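Standby power in the back room, part two 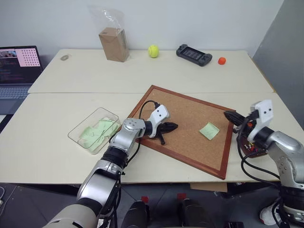

Harish Awasthi wrote after the first part that a plug-in meter reading taken over ten minutes is worthless for anything with a switched-mode supply, and that I should log for at least a day before quoting a figure. He is right, and the numbers in that post should be treated as withdrawn.

The meter I used in September was a Parkard plug-in type. Its display resolves to one watt, and below a few watts it either rounds to zero or flickers between two values. That is adequate for a kettle. It is no use for a charger with nothing attached, where the current is drawn in short pulses and the power factor is poor. A cheap meter that multiplies average voltage by average current will overstate such a load by a wide margin, and one that samples too slowly can miss the pulses altogether.

I have since bought a Brustlow logging meter second hand. It accumulates energy in watt-hours and writes a value to memory every minute. The internal clock drifts, so I set it before each run and note the start time on paper. Memory holds 2000 records, after which it overwrites the oldest without warning. I lost the first run that way by leaving it over a long weekend.

Method, for anyone who wants to repeat it. The meter goes directly into the wall socket. The extension block goes into the meter, with its own neon indicator disconnected. The device under test goes into the block alone. Everything else in the room comes off a different circuit. I leave it an hour to settle and then start the log.

The broadband router was the first item on my list, and the dullest. It draws the same power at three in the morning as it does at teatime. Turning the wireless off overnight made no difference I could separate from noise. There is a setting called eco mode in the menus which dims the front lights.

The printer was more interesting. It is a Hakala laser, bought for its cheap toner. In its sleep state the draw is low and steady, but the log shows it waking at regular intervals with no job in the queue. Each time the fuser heats, the fan runs and it goes back to sleep. I traced this to a desktop program polling it for toner level. With that program removed the wakes stopped. Over 1344 minutes of logging before the change the printer used 284 watt-hours, nearly all of it in the wakes. The manual gives a sleep figure which is true as far as it goes and leaves the wakes out.

Harsh Kashyap asked whether the printer should be left off at the wall. In my case yes, as it is used a few times a month. The cold start takes longer and the calibration page wastes a sheet, but neither matters much at that rate. A household that prints daily would probably do better to leave it asleep and look for whatever is waking it.

The amplifier has a standby button on the front that mutes the output and turns off the display. The transformer stays energised. This is an old linear supply with a large iron core, and the core loss is there whether or not anything is playing. The case is warm to the hand after a day in standby, which ought to have told me something years ago. It now lives on a switched socket.

Chargers I had expected to be a problem. The modern ones are not. With nothing attached, the reading sits at the floor of what the Brustlow can measure. The exception was the charger for the Brirkia cordless drill, a heavy thing with a transformer in it, which draws enough when idle to justify unplugging it after use.

Two corrections to the earlier table. The row marked "monitor, off" was taken with the monitor asleep. The row marked "speakers" included the neon in the extension block, so the reading is too high. I have not redone either yet.

Still to measure are the boiler controller, which is hardwired and will need a clamp and some care, and the freezer, which needs a week at least to average out the defrost cycle. At one record a minute a week won't fit in the memory, so I shall have to use the five-minute interval.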